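The kitchenette on the second floor of the Kusarard building serves 49 desks and two meeting rooms. It was refitted in May for Memimex, which has leased the floor for six years. The facilities manager responsible for the work agreed to go through the specification on a Thursday morning, before the first tea round, and asked not to be named.

The brief was short. The old worktop had been laid in two lengths, and the joint had opened. "Water got into it and the board swelled," the manager said. "We had it sealed twice. The third time I asked for a price on a new run."

The quotations that came back covered everything from a like-for-like top to a full replacement with new services. Memimex took a middle course: new worktop, new doors, existing pipe positions. The plumbing stayed where it was to avoid opening the floor. "Once you move a waste pipe you are talking to the landlord, and the landlord is slow."

White was chosen for the worktop and the cabinets, with dark vertical handles on the wall units. The manager was unsentimental about the choice. "White shows the dirt. Cleaners can see what they have missed. We had a speckled top before and it hid everything until you put your sleeve in it."

The handles took longer to settle than the doors. The first sample was a recessed grip, which was rejected after a week's trial on one cupboard. People opened it with wet fingers and the edge of the door marked. Bar handles keep hands off the face of the door. "They cost more and they need two holes each, so you have to be sure of the spacing before anyone drills."

Paper towels and soap are both in wall-mounted dispensers. In the previous layout the towels stood on the counter as a loose stack. The manager kept a log of consumption for 28 working days before the change and for the same period after it, and said that the number of packs fell, though not by enough to pay for the dispenser quickly. "The saving was in wiping down. There is less to lift."

The refrigerator is stainless steel and stands at the end of the run. It is cleared every second Friday. Labels are supplied, and anything without one is thrown away. The manager receives complaints about this and does not act on them.

Storage remains the weak point. "You can add cupboards until you run out of wall and they will be full in a month. Mugs, mostly. At the last clear-out we took 35 home-brought mugs out of one unit." The mugs went in a box by the lifts, and those left after a fortnight went to a charity shop.

Asked what should have been done differently, the manager named the sockets. "I would have put in another double. We have kettles queuing."
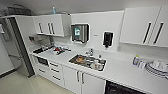 J. Kowalczyk
Contributing editor, Kenetti Workplace Review

Kowalczyk covers fit-out and maintenance in small offices. The next interview in this series deals with floor coverings in shared corridors.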